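**Fledgate** is a brake parts reman and packing shop in Drernadia, and the name people in the trade use for the sorting line it runs. Work there is used and new brake pads: check, match, tray, box. The shop is mostly cited for going from hand sorting to two-arm benches over one winter without a shutdown. This article covers the line and what it did to the jobs. For the parent company see *Borkowska*.

## Background

Started as a repair counter. The repair side was dropped after Borkowska bought the building, and the pad work stayed. At the time of the purchase 232 people worked on the site across all departments, the pad room being one of the smaller ones.

Hand sorting was done at long tables, seated, with a parts lamp at each place. A sorter took a pad from the bin, looked at the friction face, flipped it, looked at the backing plate, and put it in a tray or back in the reject bin. Pay was by the tray. Trays were checked again at the end of the table by a lead, and a tray with a mismatch in it went back to whoever's number was on it. Old hands could do this while talking. New hires mostly could not, and turnover in the first month was bad.

Wrist and thumb complaints were common. Pads are heavier than they look and the edges of the backing plates are sharp on fresh stampings. Gloves helped with the cuts but slowed people down, and slow meant less pay, so gloves came off. This is the part of the old system that comes up in every account of it.

## The Skerel benches

The benches were put in under a plan called Skerel, after the software that came with them. Five benches in the first round. Each has a pair of arms working one table, and one person assigned to it, called a bench tender. The tender's job title took months to settle; early shift sheets have "operator", "minder" and in one place "robot lady", which was crossed out.

The plan was run by Halina Wysocka, who had been a sorter and then a lead on the same tables. She wrote most of the bench instructions herself, in the order a sorter would do things, and the first programs followed her pages pretty closely. Later ones did not. An arm has no reason to flip a pad the way a hand does and the order got changed around.

### Basic cycle

1. Tender loads pads and a tray on the mat.
2. Arms pick and place, pad by pad.
3. Anything the software can't match is left where it is.
4. Tender deals with the leftovers, swaps the tray, signs the slip.

Step 3 caused the most argument. The vendor's default was to push unmatched pads off to a side bin. Tenders wanted them left alone on the mat so they could see what the machine had been looking at when it gave up. The tenders got their way in March.

### Layout

Arms at opposite sides, work in the middle, tender at the long side of the table. The first layout had both arms on the same side and a tender could not reach past them to straighten a pad without stopping the whole bench.

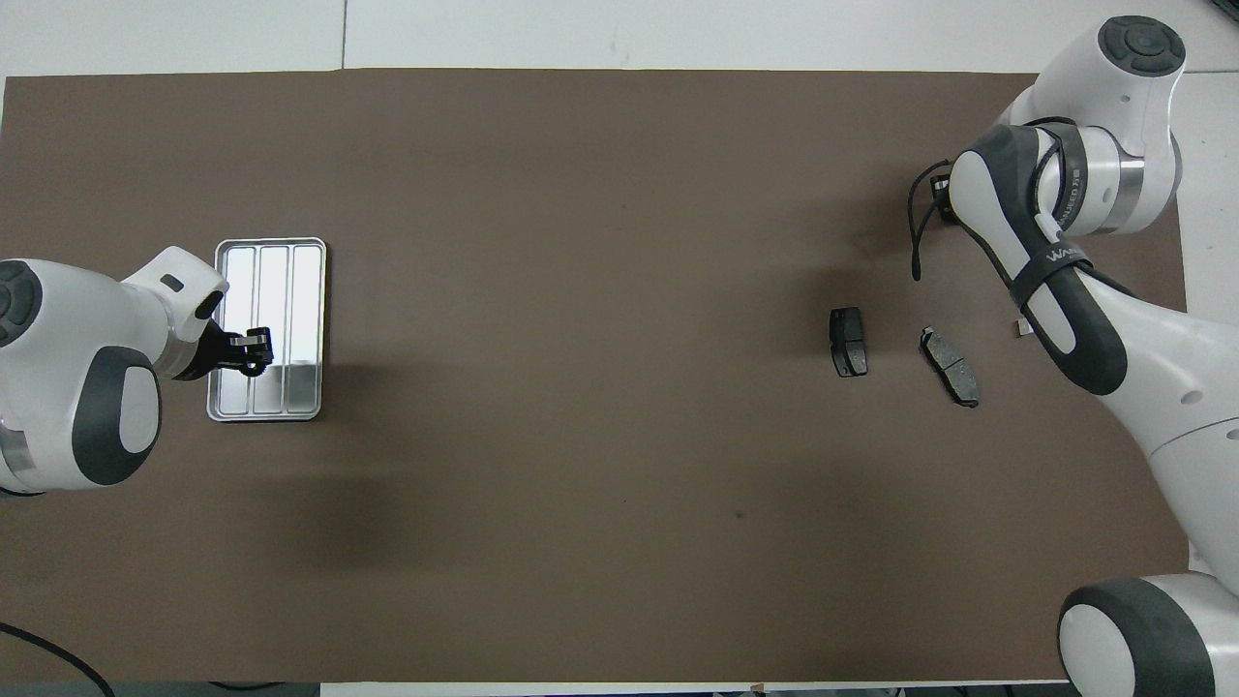 Training for a tender runs 17 shifts. It was shorter at first and got longer after the first batch of tenders said they had been taught the screen and not the bench. Most of the extra time goes to pad placement and tray handling, on a mat like the brown one in the picture, where one pad stands close to upright and the other is tilted and the silver three-compartment tray is under the left gripper. Trainees learn to read the bench before touching the pause key: which arm is over the tray, where the other gripper is, what is still lying on the mat. Trainers also cover glare. A shiny tray throws light back up at the camera and on some benches the middle of a tray would read wrong at certain hours until the overhead lamps were moved. Tenders found that one, not the vendor's people, and it went into the handbook under "light".

## Effects on the work

### Numbers and posts

No one in the pad room was let go during the changeover, which the company repeats often. It is true as far as it goes. Sorters who left were not replaced, and 9 sorting posts closed this way before the benches were all up. Temp hiring for the busy season stopped. Former temps are not counted in any of the company's figures and there's no good record of where they went.

### Pay

Pay by the tray ended with the benches. Tenders are paid by the hour at a rate set a bit over what an average sorter made. Fast sorters lost money by it. Slow ones gained. Several of the fastest moved to boxing, where piece rates were still in use at the time, and some came back later when boxing went hourly too.

The tray slip stayed, and is still signed by a person. There was a dispute about what signing it meant. Under the old system your number on a tray meant you had sorted it. Under the new one a tender could be signing for work done by the arms while she was on the other side of the bench clearing a jam. Current wording on the slip is "tray seen and released by", and a mismatch gets logged to the bench first and looked into from there.

### Body

Wrist and thumb complaints dropped. Foot and lower back complaints went up, the tenders being on their feet where the sorters had sat. Stools were tried. They were too low to see the far side of the mat from and people stood anyway. Standing mats and a longer mid-shift break came next, and tenders now trade benches halfway through so no one has the far end, next to the dock door, for a full shift in winter.

### Talk and noise

Often left out of write ups, but former sorters mention it first. The long tables were social. Benches are spaced apart for safety and a tender at one can't easily hear the next. Radios came in, then were banned after a missed alarm, then came back at low volume. The shift overlap was lengthend by a few minutes, partly for handover and partly becuase people asked for it.

### Skill

Opinions split. Some leads hold that the eye for a bad pad is going, since tenders only handle the ones the machine leaves. Others say those are the hard ones, and a tender sees more odd pads in a week than a sorter used to. Wysocka's answer was to keep one hand table open. Every tender does a turn at it, sorting mixed bins with no arms, and the results are used to check the benches too. When the table and the benches disagree on the same bin, the bin gets gone over a third time by a lead.

The hand table was cut from the budget once and put back.

## Stops and faults

Common stops, from the tender handbook:

- **Double pick.** Two pads stuck together, usually by oil or packing film. Pause, split, put both back.
- **Tray creep.** Tray has slid on the mat. Square it up by hand with both arms paused, never one.
- **Cable snag.** Check slack on both arms at shift start.
- **Plate up / plate down.** Software unsure which face it's seeing. Turn the pad over and resume. If it stops again, leave the pad for the hand table.
- **Cold start.** First shift only. Let the bench run empty before loading.

Early on, tenders were told to call maintenance for all of these. Waits got long and people started clearing the stops themselves without saying so. The rule was changed to match, with a sign-off on each stop type. Maintenance still owns anything that needs a cover off.

## Later changes

Boxing has one bench on trial, slower than by hand so far. Carton flaps are the problem. A plan to have one tender cover two benches was tested on night shift and dropped; stops tended to come in pairs and one bench sat waiting. The company has said it may try again with newer software. Tenders have asked that the 17-shift training be kept if it does.

## See also

- Borkowska (company)
- Skerel (software)
- Piece rate
- Machine tending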